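The Second Arm

The first arm took her most of a winter. The second took nine days, and she did it with the drawings from the first pinned up beside her and half the mistakes already made.

The workshop was above a shop that had once been called Dulten and still had the letters over the door. You paid by the month and got a key, a shelf and a share of the kettle. She had the shelf under the stairs. On it were a tin of screws, a reel of black cable and two Driltik motor boards, one of which had a burnt corner.

Her father had packed parcels for Nechyporuk for 22 years. When his hands got bad he still packed, at home, for anyone on the street who had something to post. He would hold the box between his palms and feel whether it was right. Too full and it pushed back. Too empty and it gave. She had tried to write that down once and got as far as two lines.

It was 25 May 2025 and the building was quiet. She set the arms to their starting pose, checked the clamps and typed the number she had settled on the night before. 590. It meant nothing outside her own program. It was how hard the fingers would close, on a scale she had made up in October and never tidied.

At 800 the box had folded. At 400 it had slid down and landed on a corner. She had kept both boxes.

"Are you going to lift it or marry it?" said the man from the next bench. He built clocks and was waiting for some glue to set.

"It has to hold first," she said.

"How long?"

"Till I say."

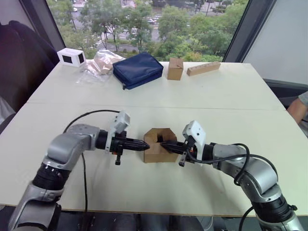
She watched the card for a bulge. The left side was always the one to go, and she had been through three explanations for that. The last one was a worn gear, which she had ordered again from Tellano and fitted on Friday evening with the wrong spanner.

The man came round to look. He bent until his eyes were level with the table.

"It's not squashing it," he said.

"No."

"Is that good?"

"It's what I asked for."

She opened the log on the laptop. Every small correction the motors made went in as a line, and there were 2971 lines so far. Most of them were near zero. She scrolled back to the beginning and down again. One arm pushed a little, the other pushed back a little, and then they both stopped arguing. She recognised it, though she could not have told the man what from.

Her phone rang. It was her father, wanting to know if she was eating with them and whether she had any of the wide tape.

"I've got half a roll," she said.

"Bring it. What are you doing?"

"Holding a box."

He thought about this. "What's in it?"

"Nothing yet."

"Then don't hold it hard," he said. "People always hold an empty one too hard."

She said she would be there by seven. When he had gone she looked at the number for a while, then changed it to 570 and pressed the key. The motors made a short low sound. The man had gone back to his clock, and she pulled up a stool and started the count again.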